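Stories > Short fiction > Online worlds

22 October 2026
By Gwilliam

The guild had 40 members on the roster and three who still logged in. I was one of the three. I did the banking, so I knew what was in the vault: 1,000 iron bars, a stack of feathers, and a boat that no longer floated after one of the patches.

We had been on the Plerkau server since it opened. In January the company said it would be merged into Prarkix, and that any guild with a hall should empty it first or lose the contents. I put a notice on the front page of our site. The post before it was a birthday message from four years ago.

Two people replied. One wanted the feathers. The other, our healer, asked if we could do the Hadon crossing one last time before the merge, and I said yes without checking what level the monsters were now.

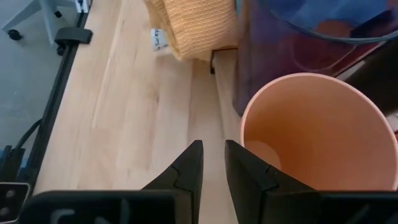

We met at the south gate at nine. The healer had brought her old staff, the one with the green light on the end. The third of us was late and came through the gate running, still in his fishing clothes. He said he had sold his armour in the summer.

The crossing is 300 steps of narrow bridge with wind effects. In the old days we took 20 people over it and lost half. This time the things under the bridge came up, looked at us and went back down. We had got too strong for them, even the one in the fishing hat.

On the far side there is a stone where guilds can leave a line of text. It costs 200 coins. I paid out of the bank and then couldn't think what to put. The healer said to write the guild's name and leave it at that, so I did.

Then she said she had work in the morning and sat her character down by the stone. Her name went grey on the list. The fisherman asked me which way the river was, and I walked him there.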